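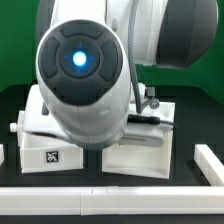

The wrist of a white robot arm, with a blue-white light at the centre of its control pad.

The head greenkeeper at Pidska Golf Club starts work before five in summer and has usually walked nine holes by the time the first group tees off. When we meet in the shed behind the 18th green, the mowers are back in and there is a pot of tea on the bench.

The club hosts the Pledora Open in August, its first professional event. The field is 258 over two courses, cut after two rounds, and most of the players have never seen the place.

"They'll find it short and they'll think it's easy," the greenkeeper says. "Then the wind gets up on the back nine. I don't need to grow silly rough to protect the course. I've told the tour that and they agreed."

The biggest change has been at the 7th, a par three that used to play over a pond to a green sloping away at the back. Members hated it. The pond has gone and the green was rebuilt two winters ago, with a bunker short and left.

"It was a bad hole. You could hit a good shot and finish in the trees. Now if you land it on the front third it will hold. It took a full season for the turf to knit, and I had a few letters in that time."

Money has been tight. The club was founded by workers from the Vekov mill and still keeps its subscriptions low. The greens staff numbers six, and for tournament week they will be joined by staff from Kahsay, the links course along the coast.

"Kahsay lent us two mowers last year as well. We send people to them when they have their amateur week. That's how most clubs our size get by."

Asked about green speeds, the greenkeeper shrugs. The target is ten and a half on the stimpmeter, a little quicker than the members are used to.

"Any faster and the ball won't stay still on the 12th if it blows. I'd sooner have them true than quick. Players complain about bumpy greens a lot more than slow ones."

Tickets go on sale to the public next week, with a limit of 2000 a day because of the single road in. Spectators will park on the practice ground, which the greenkeeper is less happy about.

"I've asked for matting. If we get rain that week it'll be a mess until the spring, but it has to go somewhere."

What about playing? The answer is a handicap of 11, and no round since April.

"I'll get out in September. I normally play late on, when the course is quiet, and I take a bag of sand with me for the divots."

The course closes to members four days before the first round. The 3rd and 15th tees will shut earlier for returfing, and temporary mats will be in use on both.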